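Relay Delay and Walk-Up Unlocking in Passive Car Entry Systems
Student project report, Department of Electronics, Clornamholm
May 19, 2018

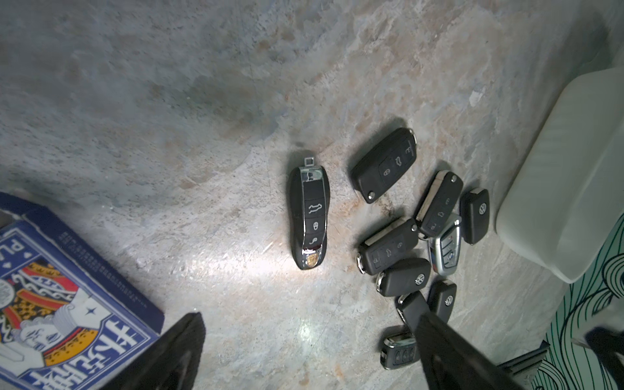
What limits the distance at which a passive entry system will unlock a door?
The low-frequency wake-up field sent out by the car sets the limit, as its strength falls off steeply with distance and the key stays asleep below a fixed threshold.

1. Aim
The project measured the time between a hand touching the door handle and the lock motor starting, and looked at how that time changed with battery voltage.

2. Method
A door module was fixed to a bench at the Grornholm site and driven from a Brinier supply. Handle contact and motor current were logged on two channels. Tests began in November and were run at 20 and 22 degrees, with 300 touches at each temperature. A further set used a simulated relay path with added delay. The Ghaffari timing board was used for all logging, and its clock was checked before each set. In total nearly 4,000 records were kept, including trial runs.

3. Results
Lower battery voltage gave a longer delay and a wider spread. The two temperatures gave no clear difference. Added path delay showed up directly in the total, but small values were hidden by normal variation in the module.

4. Limits
Only one door module was tested. Body shielding was left out, and the aerial position was not changed between sets.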